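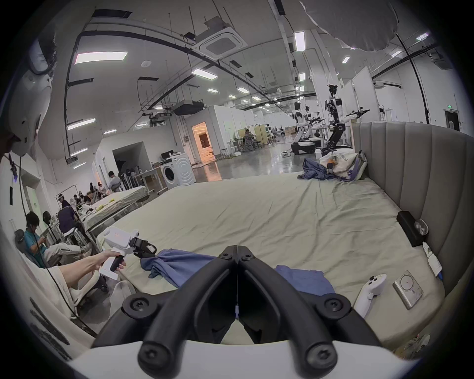 Gamstead Fitted Mattress Protector, Commercial Grade

Supplied by Welusance Linen and Bedding. Sold singly or by the carton. Page last revised 2019-03-28.

The Gamstead is a fitted, quilted mattress protector intended for motels, student residences, respite facilities and short-stay rentals. It is laundered on the same cycle as ordinary white bed linen and does not need to be sorted out of the load. The current version replaces the earlier tie-corner model, which is no longer stocked. Replacement ties for the old model can still be ordered through the spare parts desk until the end of June.

Construction

The top panel is a cotton and polyester blend, quilted in a diamond pattern to a polyester fill. Beneath the fill is a polyurethane film laminated to a knitted backing. The film passes water vapour and holds back liquid. The skirt is a plain knit with elastic run through the full hem, not only at the corners. The skirt is not waterproof. Where side protection is required, order the Judov encasement, which closes with a zipper on three sides and covers all six faces of the mattress.

All seams on the top panel are overlocked. The join between panel and skirt is double stitched and sits 16 mm below the upper edge of the mattress, so that the ridge is not felt by the sleeper.

Sizes

Single, king single, double, queen and king are held in stock. Long single is made to order. The standard skirt fits mattresses up to 35 cm deep. The deep skirt fits up to 50 cm and is available in queen and king only. Measure the mattress with any topper already in place. A standard skirt stretched over a deep mattress will go on, but the hem elastic will ride up within a few nights and the laminate will be placed under constant tension at the corners – this is the most common cause of early failure returned to us.

Colour

White only. A coloured thread in the hem identifies the size: blue for single, green for king single, yellow for double, red for queen and black for king. The thread is colourfast in chlorine at the concentrations given under Laundering.

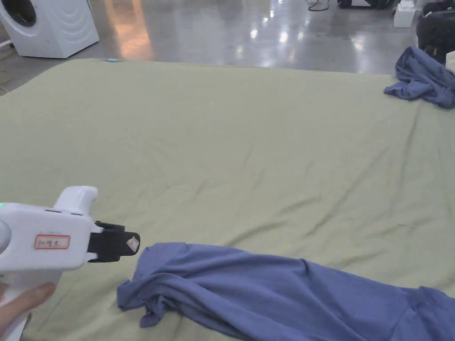

Fitting

Fit the two corners at the head first, then the corner diagonally opposite, then the last. Draw the skirt fully under the mattress on the long sides before making up the bed. The quilted face is uppermost. If the protector is fitted upside down the knitted backing will pill and the film will be exposed to abrasion from the mattress border.

Do not use pins, clips or suspenders through the top panel. Any puncture in the film is permanent. Suspenders may be attached to the hem.

Laundering

Wash warm, up to 60 degrees, with a neutral or mildly alkaline detergent. Thermal disinfection at 71 degrees is acceptable, but repeated use will shorten the life of the laminate. Sodium hypochlorite may be used at up to 100 parts per million of available chlorine in the wash. Do not use fabric softener, which coats the film and reduces its vapour transfer.

Load the machine to no more than two-thirds of its rated capacity. The film traps water in folds during the spin, and an overloaded drum may go out of balance. Extract on a medium spin.

Tumble dry on low, with the film side outward for the first half of the cycle. Remove promptly. Do not leave protectors in a stopped dryer at temperature, as the film can bond to itself. Line drying is preferred where space allows, out of direct sun. Do not iron, press or put through a flatwork ironer. Do not dry clean.

New protectors should be washed once before use. Shrinkage in length over the first five washes is within 3 per cent and is allowed for in the cut.

Inspection

Hold the protector up to a strong light at the interval set by your own linen procedure. Pinholes show as bright points. White patches or a crackled surface on the underside indicate that the laminate is separating, and the item should be withdrawn. Small stains on the top panel do not affect performance.

Ibsa Hailu in our technical office can advise on water testing for sites that keep a linen register. The method uses a shallow tray, blotting paper and a measured volume of tap water, and needs no special equipment. Ask for instruction sheet 14.

Compatibility

Suitable for innerspring, foam and latex mattresses. Not recommended for use directly over an electric blanket. If a blanket is fitted, place it above the protector and follow the blanket manufacturer's instructions regarding what may lie under it. Not suitable for alternating air mattresses, where the skirt elastic interferes with cell movement.

The Gamstead may be used together with the Alemneh wool underlay. Place the underlay on top, as wool is slow to dry if it becomes wet from a spill that is then held against it by the film.

Packing and storage

Singles, king singles and doubles are packed 14 to a carton. Queens and kings are packed 10 to a carton. Each protector is folded with the film inward and banded with paper. Store flat in a dry place, away from direct heat. Do not stack cartons more than five high. Protectors held in storage for over two years should be checked for stiffness along the fold lines before issue.

Ordering

Quote the product name, size, skirt depth and quantity. Orders under one carton are charged at the single rate. Mixed cartons can be made up for orders of 50 or more protectors, with a minimum of five in any one size. Made-to-order sizes have a lead time of 16 working days and cannot be returned unless faulty.

Freight is calculated by volume. Regional customers who order sheets and pillow protectors on the same docket will usually pay less per carton, and the sales desk will quote both ways on request.

Warranty

Three years against faults in stitching, elastic and lamination, when laundered according to this page. Damage from pressing, softener, puncture or incorrect skirt depth is excluded. Returned items must be washed and dried before dispatch. Include the care label, or a legible photograph of it, with the claim – the batch code is printed on the reverse and claims cannot be processed without it.

Related products

Gamstead pillow protector, zippered, standard and king
Judov mattress encasement, six-sided
Alemneh wool underlay, fitted
Welusance linen marking tape, heat seal, white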